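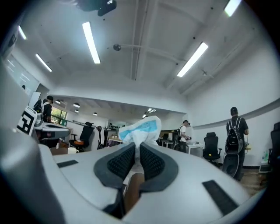 When should sweet peas go in if you missed the autumn sowing? Any time up to the middle of April is fine, in deep pots on a cool windowsill, and they'll flower only a couple of weeks behind the others.

I'm putting that first as three of you wrote to me separately about it, and I'd sooner answer the whole list at once. Now, on to Omer's message:

> Has the seed order gone off yet? I'd like to add two packets of the
> dark maroon if it isn't too late. Also, is the water at Trerutgate
> back on? I walked up with my cans and came home again.
> Omer

It hasn't gone, so you're in luck, and I've put you down for both packets. The total from Wilum now stands at 429 packets, which is a lot of seed for a group that swore last year it would cut down - I include myself in that, having asked for far too many beans again. Do let me know by the end of the month if you want anything changed.

As for the water, the top tap at Trerutgate is running but the bottom one isn't, and I'm told it wants a new washer and possibly a new everything. Bring a hose if you have a long one. The key is on the same hook, behind the water butt, and please do put it back there (I spent a good half hour last week looking in the wrong shed).

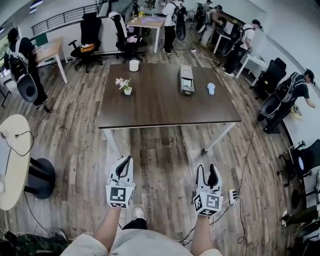 Obeidat has since written to say that the middle of April is too late for anyone on the sandy plots, where the young plants dry out before they've got their roots down, and that March is safer. I'm happy to be corrected, my own plot being solid clay from end to end.

Warmest wishes to you all,
Gunnel Strand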